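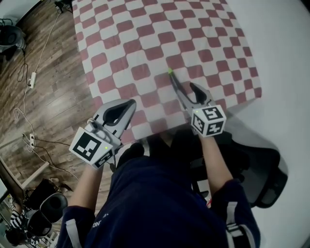
Checked tablecloth

A checked tablecloth is a cloth for covering a table, patterned with squares in two alternating colours, most often red and white. I've been writing up household linens for this site for a while now, and this is the entry I get the most messages about, so I've let it grow a bit (sorry, it was only ever meant to be a paragraph!).

Names

In Irkside, where I grew up, everybody called it a check cloth. Over in Grolton they say squares, as in "put the squares on, we've got company". Shops tend to call any of them gingham, and I do wish they wouldn't. Proper gingham is woven from dyed yarn and has a third, in-between shade where the coloured and white stripes cross. If your cloth only has the two colours then it's a plain check, and a printed one will usually be paler on the back.

Pattern

The squares can be as small as a fingernail or as big as a saucer. Some have sharp corners and some are rounded off, which gives a softer look that I've come round to over the years. The red isn't always a bright red either - you'll find dusty rose, brick and a pinkish shade that people assume is fading but is sold that way from new.
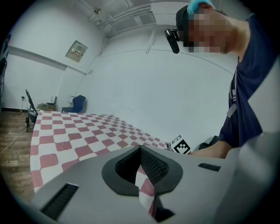 Size matters more than most people expect. A cloth needs to hang over the edge a little on every side or it slides about whenever someone leans on the table, and a long table really wants one long cloth. Two short ones overlapped never line up at the join, however patient you are! My own is 160 cm wide and I wouldn't go narrower for a table people work at as well as eat at.

Materials

Cotton is the usual choice and the nicest to touch. Polyester mixes crease less and dry faster. Wipe-clean cloths have a coated top, and they're handy with children, though they crack along the folds if you store them flat in a drawer. I roll mine round a cardboard tube.

Washing

Wash a new red one by itself the first few times, in cool water. I ruined a pile of pillowcases by skipping this. Iron cotton while it's slightly damp, from the back, and pull the checks straight with your free hand as you go.

See also

Gingham
Oilcloth
Table runners
Filten weave

Page last changed 14 August 2019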